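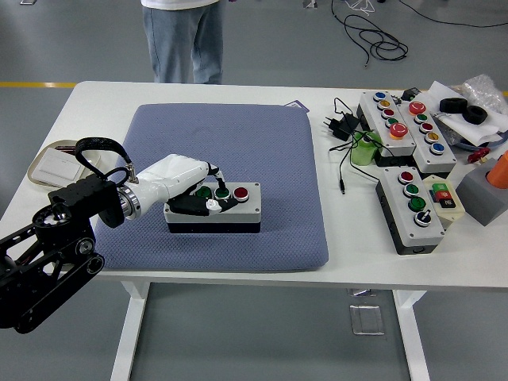

Gripper Trials: Frequently Asked Questions

Gindstead compares grippers, arms, cameras and controllers for people who have to buy them and then live with them. These are the questions we get most. Some of the answers have been rewritten after we changed our minds, and a few should probably be rewritten again. Last updated Thu 22 December.

What do you test?

Mostly end effectors, meaning the part that touches things. We also swap arms, cameras and controllers around behind them, on the theory that a good gripper on a bad controller looks exactly like a bad gripper. We don't test mobile bases, and please stop sending us vacuum cleaners.

Why so many push buttons?

A push button is a rude little judge. It is small, it sits in a metal ring that will catch a clumsy fingertip, and it either registers or it doesn't. A gripper that can stack soft blocks all day may still land on the ring, lean on the box, or press two neighbors at once. Our long-running button trial uses ordinary control stations with three, four or five controls on them, and slender fingers have to find the one they were asked for.

The other reason is that customers ask. A surprising number of factories contain a perfectly good old machine with a perfectly good old button panel, and somebody would like a robot to press the green one.

Isn't pressing a button too easy?

Watch one run and ask again.

Do you only use one kind of button?

No. We have round ones in several colors, square ones on small panels, red mushroom heads, rotary selectors and wall switches. Rotary selectors are scored separately. They need a grip and a twist, and mixing them into the push scores made every gripper look mediocre in the same way.

Two green buttons side by side on one box? Really?

Really. If the buttons are all different colors, the camera software can pick its target by color and never learn where anything is. With two greens next to each other, "press the green one" is a bad instruction and "press the left green one" is a good one, and we find out quickly which systems read the whole sentence.

What is the mat for?

Grip and forgiveness. A control box on a bare tabletop skates away when pushed from a slight angle, and then you are testing the table. The cushioned mat holds the box in place and gives a little when an arm comes down too far. It also flatters everyone's force readings, so we do a second set with the box clamped straight to the table. Both results are in the report. Vendors quote the mat one.

How many presses make a trial?

721 per gripper. The number began as a typing mistake in a run file, and by the time we spotted it we had finished two grippers. Changing it would have meant doing them over.

How do you score a press?

A press counts when the circuit closes, the right button was the one that closed it, and the box has stayed where it was put. We log near misses too: ring strikes, double presses, hovering. Hovering is its own column. Some systems will get a fingertip right up to a button and then think it over for 19 seconds, which is the cutoff, after which we call it a refusal and go on to the next.

Which gripper is best?

It depends on the job, and we know how annoying that is to read. Our short version:

For pressing things, slender rigid fingers beat everything else we have had on the bench. Closed together they make a decent poking tool.

For turning things, slender fingers are worse than you would hope. They slip off the knob, or they hold the knob and the wrist gives up.

For picking up mixed odds and ends, soft fingers are kinder and slower. They also press buttons like a person wearing oven mitts.

For suction, ask us about flat boxes. Don't ask us about buttons.

What about the Clollano hand?

We have trialed the Clollano two-finger and it did well, with one complaint. The fingertips come smooth from the maker, and smooth tips slide on domed buttons. Rubber pads fix it. The pads are sold separately, in a bag, at a price that suggests the bag is very good.

And the Rimkutė controller?

Fast, steady, and documented by someone who clearly knew how it worked and saw no reason to tell the rest of us. Once it is running we like it a lot. Allow a full working day for the first setup, and keep the old controller plugged in somewhere you can reach it.

Where do you put the camera?

We compare three positions: on the wrist, on a fixed stand, and up high looking down at the table. The high view sees the whole layout and is easy to plan from. Its weakness is that the gripper covers the button at the very moment you most want to see the button. The wrist view has the opposite trouble, with a lovely close look at one thing and no idea what else is on the table. Using both helps, and doubles the number of cables.

Speaking of which, why don't you tidy the cables?

We do, between trials. During trials we leave some of it alone on purpose. A clean table is a fine place to get a high score, and very few of our customers own one. We run each gripper once with a bare layout and once with adapters, leads, spare boxes and whatever else the bench has collected. The gap between those two scores is, in our opinion, the most useful number in the report. It is never the number on the brochure.

Do you move things between runs?

Yes. The target box gets turned and shifted according to a printed list, so that every gripper meets the same positions in the same order. There are 59 positions on the list. Position 9 puts the box near the limit of the arm's reach, and if you have read any of our reports you will have met it already, under "failures."

Is somebody always next to the robot?

During any powered run, yes, someone stands by the table with a stop within reach. The stop that matters is the one wired to the robot. A red mushroom button on a test box looks identical and stops nothing at all, so the real one is mounted well away from the props. We suggest you do the same if you copy our setup.

Can I copy your setup?

Please do. You need a solid table, a mat, a few control stations and a meter to tell you whether the circuit closed. Used stations are fine, and a slightly sticky button is worth keeping for the hard set. Write down the height of the table before you start. We didn't the first time, and spent a week blaming a gripper.

Can I send you my gripper?

Yes, if it comes with a mounting plate, a wiring diagram and a way to open and close it without your company's cloud account. Send it to the Brovthorpe bench, not the office. The office will sign for it and put it in a cupboard. The next open slots are in January.

Will you let me see the results before they go up?

You get to see them and you can correct facts, such as a wrong firmware version. You can't correct the score. You may add a comment, and we will print it in full underneath, even when it would be kinder not to.

Do you accept payment from manufacturers?

We charge a flat bench fee, the same for everyone, paid before the first run. Paying it gets you tested. It doesn't get you adjectives.

My gripper did much better in my own lab. Why?

Usually one of these: your box was bolted down, your light never changed, your buttons were all different colors, or you stopped counting after the good run. We have done all four ourselves, so no hard feelings. Send us your run file and we will try it as written.

Do you test humanoid hands with five fingers?

When they arrive working. So far we press buttons with one finger of the hand and the other four come along for the ride. If you have a five-finger hand that handles the rotary selector better than a cheap two-finger gripper does, we would very much like to borrow it.

I have a question that isn't on this page.

Use the contact form and pick "Bench" from the menu. "General" goes to the office, where it joins the grippers in the cupboard.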